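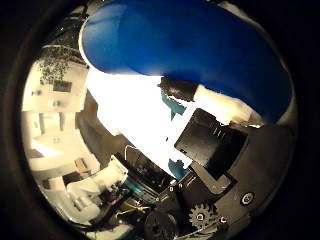

4.3 Open-day sessions

The public sessions were held in February in the Mekstead demonstration room, which is furnished as a home. Visitors entered in groups of up to 17 and stood behind a rope while the hand worked through a fixed list of household objects. Man-lok Lau ran the controller and Li-hua Cheng kept the log. The wrist camera recorded throughout, and its output was shown live on a monitor facing the visitors.

Settings were those of Section 3, with two changes. The closing speed was lowered, and the grip force limit was reset before each group came in. No object was placed closer than 200 mm to the rope. Visitors could ask for any item on the list to be repeated, and most requests concerned the bottles.

Transparent containers are of interest because the wrist view passes through the wall of the object. Figure 4 gives one such view. The bottle lies nearly level, with its red liquid at the end against a white curved surface and foam along the liquid's left boundary. Background shapes seen through the plastic are bent, so the Nurico edge detector was run only on the outer contour. Strong light on the white surface also lowers contrast there, and we masked saturated pixels before fitting.

Figure 4. Wrist-camera view of a clear bottle with a blue cap, holding red liquid.

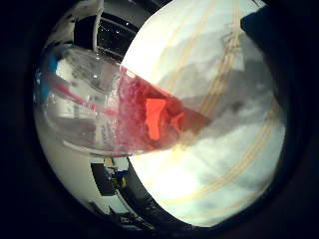

4.4 Visitor questions

Questions were written down by Ilona Bíró as they were asked and sorted after the last group had left. Repeated questions were kept as separate entries.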